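Skelow 11-piece refillable bottle set, reviewed after three months
April 25, 2019

The Skelow set is sold by Baltirent as a bathroom and utility room refill system. I bought it to replace a shelf of mismatched containers, and have used it for shampoo, hand soap and a thin floor cleaner. The price was 13 euros on offer, delivered flat in a plain carton with no instructions beyond a card listing the parts.

Contents are bottles, spare caps, a funnel and a sheet of labels. The labels are paper and should be replaced with something better before the set goes anywhere near a shower. The funnel is adequate for thin liquids. With thick shampoo it stalls, and the bottle has to be left standing while it drains through.
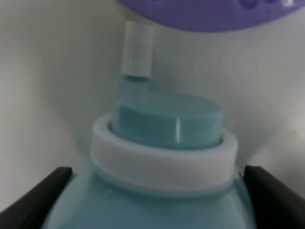

Closures are where cheap refill bottles usually fail, so most of my testing went into them. I filled each bottle with water, closed it hand-tight and left it on its side overnight on kitchen paper. Three stayed dry and one left a small ring, which stopped after I removed a sliver of moulding flash with a knife. The teal cap rises out of the middle of a broad white collar, and the narrow gap between the two is the one part of the design I would change. Soap collects in it and a cloth will not reach the bottom. An old toothbrush will, though it is a tedious job to repeat every week. The Bolger bottles I used previously had a plain screw cap and needed only a rinse.

Grip is acceptable. The surface is smooth and slightly glossy, and with wet hands I hold the bottle lower down, below the rounded shoulders. Squeezing takes moderate force when the bottle is full and rather more when it is nearly empty. The walls spring back without creasing.

The fill level can be judged against a window but not in a dim cupboard – a printed scale would have helped. The pale colour has not stained so far. I have not tried bleach and would not, as the card gives no guidance on it.

Siebe Van Wijk asked under my Rarnemora review whether the caps are interchangeable between the two ranges. They are not. The Rarnemora thread is coarser and the cap jams after half a turn.

Spare caps can be ordered from Baltirent in packs of 3. Mine have not been needed yet. A larger size is listed for June, and I will test it with laundry liquid if the collar is unchanged.

Rating: 3 out of 5. Sound bottle, awkward to clean, poor labels.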